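Trumine Handheld Scrub Brush

Home > Cleaning > Brushes and Scrubbers > Handheld

In stock. Sold singly or as a pair.

I've been selling brushes from this little shop long enough to have opinions about them, and I'll admit that this is the one I keep taking home. I've got one under the kitchen sink, one by the back door and another that lives in the bucket with the car things (that one has had a hard life). If you only want a single brush in the house for the mucky jobs, I'd start with this.

It's a plain scrubbing brush with a handle. Light blue handle, white head, tan bristles in a long dense row. The handle has a white flick running along it, a bit like a swoosh, and I'm told by Seul-gi Cheon, who packs the orders, that people ring up and ask for "the blue one with the stripe", so that's what we call it on the shelf label now.

What I use it for

Mostly mud. We're at the end of a lane and everything that comes in through the back door brings some of the lane with it. I also use it on the step, the inside of the wheelie bin, plant pots before I put them away, and the tray under the boot rack. It's good on smooth hard surfaces where a sponge just pushes the dirt about – tiles, worktops, that sort of thing. I wouldn't use it on a non-stick pan or on anything with a soft varnish, and please don't use it on the car's paintwork. Wheels, yes. Doors, no!

The head is long and narrow, which I like more than the round sort. You can lay it flat for a big area, or tip it up and run the end along a line of grout. The bristles are on the firm side when new and they ease off a little after the first few goes.

How I do a muddy floor

Everyone has their own way and mine is nothing clever. Lift off the big lumps first if you can be bothered. Plenty of washing-up liquid or floor soap, a splash of warm water, and work it up into a proper lather before you start leaning on the brush. Let the soap sit on the dried bits while you put the kettle on. Then short strokes, not too much pressure, and go over it with a wet cloth until the streaks have gone. On marble or anything like it, check that your soap is meant for stone, and no vinegar.

Thick white suds, brown clumps still sitting in them and the bristles down on a marble-patterned surface: that's the sort of job I'd pick this brush for.

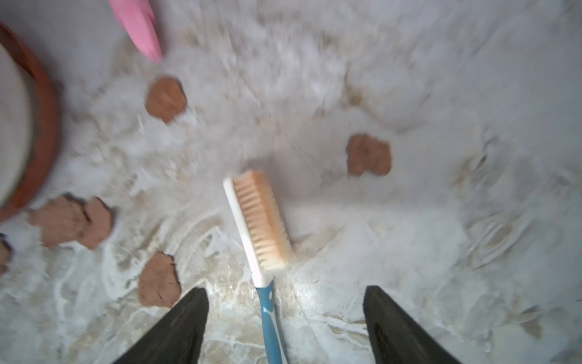
Looking after it

Rinse it under the tap, give it a good shake and leave it with the bristles facing down or sideways. If you stand it bristles up, the water runs back into the head and it takes ages to dry. Mine get a soak in hot soapy water every so often, and I pull out any hair or grass with an old comb. Don't leave it on a radiator. I did that in January and the bristles went all over to one side like a bad haircut.

When they start to splay and stay splayed, demote the brush to outdoor jobs and get a new one for the kitchen.

How it compares

We also stock the Eka, a smaller brush with no handle that you grip by the head. It's cheaper and lovely for vegetables and fingernails, but your knuckles end up in the suds on anything bigger. The Closenar is the long-handled one for people who'd rather not kneel (no shame in it, I bought one for my mum). The Trumine sits between the two and it's the one I'd reach for on most days.

Questions I get asked

Can I buy just the head? No, sorry, it comes as one brush.

Does it come in other colours? I've only ever had the blue. Ha-neul Pyo asked me for a green one and I did ring the supplier, but they weren't keen.

Will it scratch my worktop? It hasn't scratched mine, but worktops vary and grit is the usual culprit, so wipe up anything sandy before you scrub and try a corner first.

Can it go in the dishwasher? I don't, and I'd rather you didn't either.

Delivery and returns

Orders in before the afternoon post go out the same day. Heavier parcels travel with Ibrahim, the local courier, and he'll leave them in a porch if you put a note on the order. You've got 18 days to send a brush back if you don't get on with it, as long as it hasn't been used.

Page last updated 4/22/24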